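Where Does the Lint Go? Cold Washing and Microfibers in Jastotdale
Student project report, Environmental Science

Introduction

Our group started with one question: how much of a fleece blanket ends up in the river? Every load of laundry sheds tiny fibers, and with synthetic clothes those fibers are plastic. We got really hooked on this once we saw our first filter under the microscope!

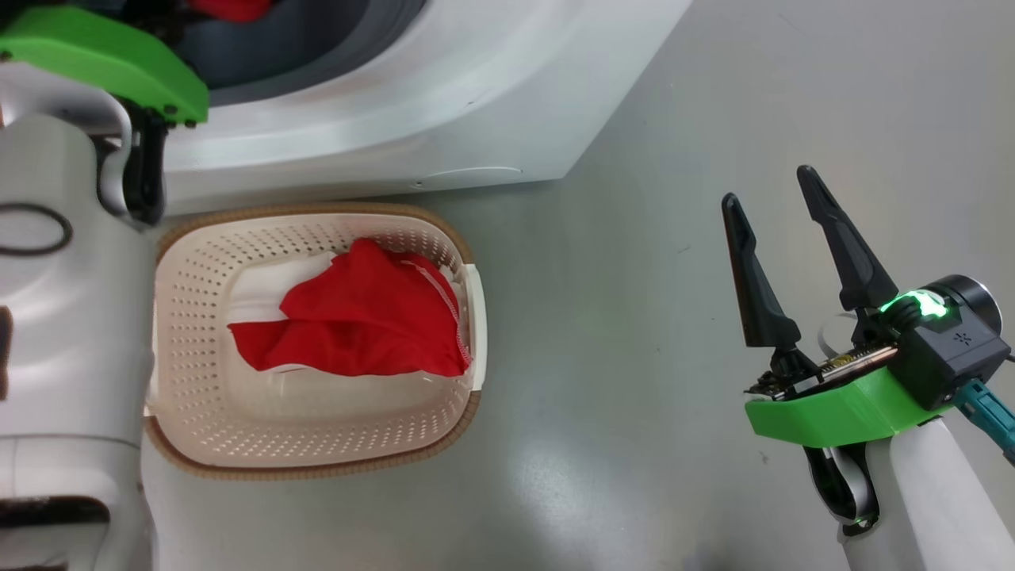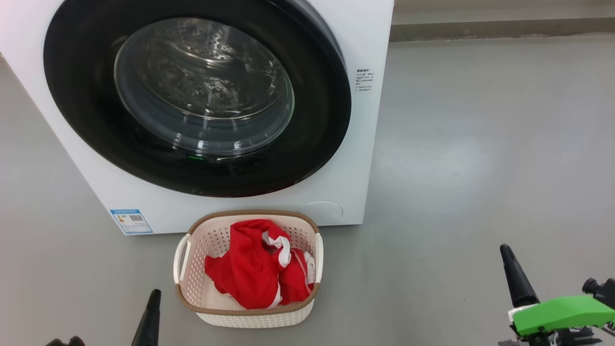 Figure 1. White front-loading washing machines have a round door opening, seen in both pictures.

Method

We washed polyester fleece squares in two ways, a cold short cycle and a warm long cycle. Each square was cut from the same bolt, bought at Hanrahan, and the edges were sealed with a hot knife so they would not fray. From every wash we took 500 mL of drain water and poured it through a paper filter. The filters dried overnight under a glass cover, and then we counted fibers in a grid at 40x. Two of us counted each filter separately and we used the average.

We also took water from the Wusier, the creek that runs behind the Anach bridge, to see what was there already.

Results

The warm long cycle gave a mean of 400 fibers per filter. The cold short cycle gave 300. That is a drop of a quarter just from changing the dial, and we were thrilled to see it so clearly. The creek sample had 57 fibers, mostly blue and black – we had expected close to zero.

First washes shed the most. By the fifth wash the two cycles were much closer together, so new clothes seem to matter more than old ones.

Problems

One filter tore and had to be left out. Cotton dust from our own sweaters also got onto the early filters, so we repeated those in lab coats. The two cycles differ in both time and temperature, and we can't say which one made the difference.

Next steps

In January we want to run a cold long cycle to separate the two. We would also love to try a mesh bag, and to sample the Wusier again after heavy rain.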